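5/17/24 干燥剂这件事，接着二月那页写

先记结论以外的东西，结论我现在还不敢写。

二月那页最后一行是我自己的字：“Larnus 小包有效，建议全部纸箱放一包。”今天翻回去看，想不起当时凭什么写的“有效”。那页上只有一个开箱时的湿度读数，没有对照箱，没有写湿度计搁在哪儿，也没有写开箱以后隔了多久才读。这样的一行字居然被抄到了仓库门背后的那张纸上，大家照着做到现在。抄的人没有错，错在我写得太肯定。

起因还是薄木皮。Ulside 那边发来的胡桃皮和枫木皮，到了以后放纸箱里存，一部分边缘起波浪，拿出来压平，放回去又起。当时的说法是“仓库潮”，于是买了 Larnus 的硅胶小包。放了以后波浪似乎少了。可是同一段时间里暖气也停了，窗也开始开了，新来的那批木皮还换了捆扎方式，原来用绳，现在用纸带。三件事一起变，功劳全算给硅胶，我看不出道理。

Larnus 的说明书我又读了一遍。上面写“适用于各类包装”，“长效”，“吸湿量高”。长效是多长没有写。吸湿量给了一条曲线，横轴是相对湿度，纵轴是自身重量的百分比，没有温度，也没有说测的时候是密封罐还是敞口盘。底下一行小字说“密闭条件下”。我们的纸箱哪里密闭了？瓦楞纸板本身就透气，四个角有缝，顶盖多数时候是翻开的，有人取东西就那么敞着，下班才想起来合上。在敞口的箱子里放硅胶，等于给整间屋子除湿，一小包够什么用。

更麻烦的一点是纸箱自己也吸水。瓦楞纸板的含水率跟着空气走，这个做包装的人都知道，我们倒是一直把纸箱当成一个什么都不干的壳子。一只中等大小的纸箱，纸板的重量比里面那包硅胶大得多，它往里放一点水汽，硅胶就先忙着对付纸板了，轮不到木皮。反过来，纸板也可能本来就在替木皮缓冲，没有硅胶也一样。这两种可能，靠二月那页的数据完全分不开。

跟 Fenna Maes 说了这个想法，她的意见是我想多了，木皮平了就行，管它是谁的功劳。我不同意。要是纸箱的功劳，那就不用再买硅胶；要是开窗的功劳，那到了雨季还得出问题，到时候大家会说“可是我们放了干燥剂呀”。她说那你就测。行，测。

方案写在这里，改动也写在这里，不要另起一张纸。

一、称重，不靠湿度计。湿度计的问题后面讲。硅胶包用 200 克的那种，放之前烘过、在玻璃罐里放凉、称重，放完再称。增加的重量就是它吃进去的水，这个数不会跟人商量。木皮每份剪到 100 克，同一捆里抽，胡桃和枫木分开，不混。

二、对照。一只箱放硅胶，合盖，接缝贴胶带；一只箱放硅胶，敞口；一只箱不放硅胶，合盖，贴胶带；一只箱不放，敞口。再加一份木皮直接放架子上，什么箱子都没有。二月缺的就是这几样。

三、时间。放 100 小时，中途不开。上次有人“就看一眼”，看一眼也算开箱，这次谁看谁签名。

四、空纸箱也要称。放之前称，放完再称。我猜这一项会最有意思，不过猜的不算，先不往下写。

五、纸板等级记下来。Mabuza 供的箱子有两种，外观差不多，手捏能捏出厚薄，单子上却都叫“标准箱”。打电话问，对方说是同一种。拿尺子量明明不一样。面纸一种标的是每平米 310 克，另一种没标，发邮件问了还没回。这次全部用标了克重的那种，另一种留着以后再说。

然后是湿度计。

Goseter 那只我早就不太信了。它摆在窗台上和摆在柜子里读数不同，这很正常；可它从柜子里拿出来，手一握，数字马上往上跳，过好半天才下来，这说明我们以前“拿起来看一眼再抄下来”的读数里有一份是手汗。翻前面几本记录，凡是抄得匆忙的，湿度都偏高，凡是有人写了“静置后读”的，都低一些。没法事后修正，只能在那些页边画个问号。已经画了，用铅笔，没有动原来的数字。

按老办法拿饱和食盐水校了一次。小罐里放粗盐，加水到成糊，盐要有剩的，不能全化掉，湿度计吊在上面不碰盐，盖紧放一夜。室温下应该停在百分之七十五。早上它比这个数高，高得不算离谱，但它说明书上写的误差比这小。下午又看，又高了一点。是漂移，还是罐子盖没拧好，还是盐没到饱和，三样都有可能，我倾向于盖子，所以换了盖子重来，明天读。在读出来之前，谁也别拿这只湿度计的数去跟供应商吵架，吵不赢的。

顺便记一句：有人建议再买一只同型号的，两只对着看。两只同型号的可以错得一模一样，对着看只能看出它们像不像。要买就买原理不一样的，或者干脆就多做几罐盐。氯化镁那个点在百分之三十三上下，做起来也不贵，两头一夹，中间插值，比再添一只塑料盒子踏实。

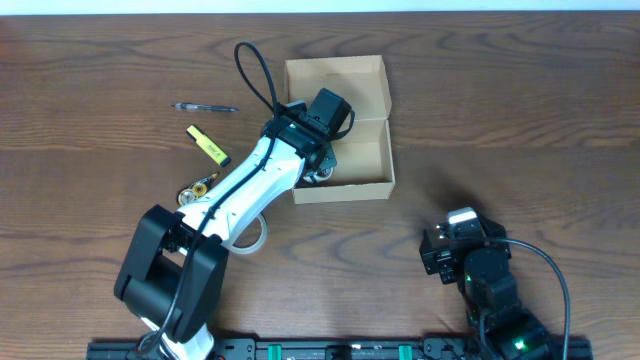
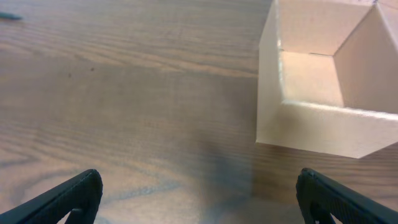
木台面，敞口纸箱

下午的事。

查了一下硅胶能不能反复烘。大家的习惯是“变色了就烘一下，烘回来接着用”。我们这批里蓝色的和橙色的都有，混在一个桶里，这个本身就不对。蓝色那种含氯化钴，手册上是要戴手套的，我看到的都是徒手抓。从今天起蓝色的单独收，不再进实验，也不再进仓库的箱子，处理办法等问清楚了再写，现在先封在罐里，罐上写了字。

至于烘几次算几次，说法很多。有的说无数次，有的说几次以后容量就掉。我能找到的出处，追到头都是卖硅胶的人写的，或者引用卖硅胶的人。自己测也不难：同一包，烘，放凉，称；放到盐罐上头吸饱，称；再烘，再称，一直做下去，看增加的重量掉不掉。这个可以跟主实验同时做，不占箱子。烘箱温度也得记，无纺布的袋子受不了太高，二月有一包边上发脆，一捏就漏珠子，当时归咎于“次品”，现在想想多半是我们烘过头了。没有留照片也没有写温度，算是白坏了一包。

指示剂变色也别太当真。颜色说的是那几粒有颜色的珠子，不是整包。袋子贴着木皮的一面和朝外的一面颜色经常不一样，翻过来看会得出相反的结论。仓库门背后那张纸上写“变粉即换”，到底多粉？灯下看和窗边看又是两回事。称重，还是称重。门背后的纸我先撕了，贴了一张白的，上面只写“暂不作要求，等结果”。Fenna Maes 问这样会不会让大家觉得干燥剂没用。我说我没有说它没用，我说的是我们不知道。她把“暂”字描粗了，行吧。

还有“木皮起波浪”本身，怎么判也没有统一。有人用眼睛看，有人用手摸，有人把它搁在玻璃板上看边上翘多高。同一张皮，上午判平，下午判不平，换个人又平了。我的想法是固定用玻璃板，四角不压，塞尺从边上探，记最大的那道缝，探之前先在屋里放够时间。这样至少错也错得一致。纹理方向要写，胡桃那几张带旋纹的不要用，旋纹附近本来就爱鼓，跟潮不潮关系不大，混进去会把结果带偏。

关于“潮”这个词我也想说两句。平时一有毛病就说潮。胶不干，潮；砂纸堵，潮；木皮翘，还是潮。可木皮翘更常见的是两面干得不一样快，也就是说太干、干得太急同样会翘。要真是这样，往箱子里塞硅胶正好是火上浇油。二月那批“改善了”的皮，有几张后来在贴面时沿纹裂开，当时记在“刀口问题”下面。刀口有没有问题？刀是新磨的。这一条我打了个圈，等主实验出来再回来看。先不要跟人说，免得又被抄到门背后去。

Ulside 那边的出货含水率单子要来了，只有一个平均值。平均值里什么都能藏。我回信要每捆的，对方说“系统里只留平均”。那他们平均的时候手里总得有每捆的数吧？再追一次，追不到就自己烘一片称绝干重，反正要做。

也查了同行的做法，网上几篇讲存木皮的，互相抄的痕迹很重，连错别字都一样。其中一篇推荐在箱底放生米，配了一段很长的家史，没有一个数。另一篇说用塑料膜整捆裹死，放平，上面压重物，完全不提干燥剂。后一种听着土，可是道理上最说得通：空气换不进来，含水率就没处变，压着又不让它动。应该加一组。那就再添一份：塑料膜裹紧，封口，放进合盖的纸箱，不放硅胶。要是这一组最平，硅胶那桶可以送人了。

写到这里又觉得自己在盼着某个结果，这也是毛病。所以判平不平这一步我不做，由 Fenna Maes 来探缝，样品上只写字母，字母和组别的对照表夹在这本的封底袋里，封好，她不看。我称重，称重我总不会偏心，天平又不认得我。天平今天校过，砝码那只盒子里的绒布又潮——又写“潮”了，划掉——绒布上有灰，已换。

未定的几件：
胶带用哪种。纸胶带透气，透明胶带不怎么透，封法不一样结果也会不一样。倾向透明的。
箱子放哪层架子。贴地那层温度低，统一放中间。
100 小时会不会太短。纸板平衡快，木皮快不快不清楚，先跑一轮，不够再加一轮，第一轮的数照留，不许因为“太短”就扔掉。
Mabuza 的回信。
盐罐换盖后的读数，明早第一件事，读之前手别碰罐子。

后补：盖子内侧那圈垫片有一道裂，对着光看得见。所以今天那个偏高的读数是作废还是留着？留着，旁边注明。湿度计是不是冤枉的，明天再说，它以前跳得也不冤。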